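Hand-held grippers deserve more love than they get

When people talk about teaching robots, they mostly talk about the robot. I've come to think the more exciting product is the tool you hold yourself, and after a summer with the Sorari kit I'm more convinced than ever.

The kit is a pair of hand-held grippers, a charging case and access to Stolov, the software that sorts your recordings. You squeeze the handle, the fingers close, and you go about an ordinary task at an ordinary table. Later, somebody's arm learns from it. We started in June with 2 pairs on loan from Qudah, the reseller in Skastport, and by the end of the month people were asking for their turn (I was one of them).

What I love is how quickly your hands get the idea. I've driven arms with joysticks and with a headset, and both times I spent the first week thinking about the controls. With these I was thinking about the bread by lunchtime.

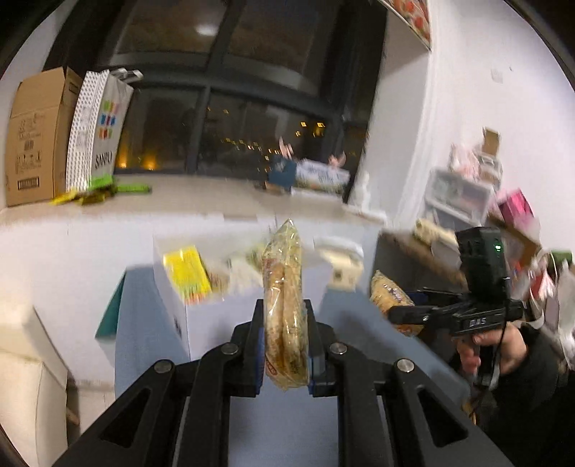

Wrapped bread held upright in the fingers, with a second gripper reaching over another package.

Bread is a wonderful test, by the way. Squeeze too hard and you have a flat loaf, too softly and the wrapper slides away from you. A hard plastic block will forgive almost anything. I wish more reviewers would put down the blocks and go to the grocery store!

I do have complaints. The handle gets tiring after a long session, and I'd like a lighter version for smaller hands. Stolov is slow with big uploads – our set of 3,000 recordings took 3 evenings – and it still won't let you rename a task once you've saved it. The manual has one page on cleaning the finger pads and could use four.

Still, I'd take this over a polished demo arm for most small labs. You can carry it to a kitchen, a stockroom or a friend's apartment and get to work where the clutter already is. I want to see what people do with that. We've asked Qudah to let us keep both pairs through the winter, and I already have a shopping list.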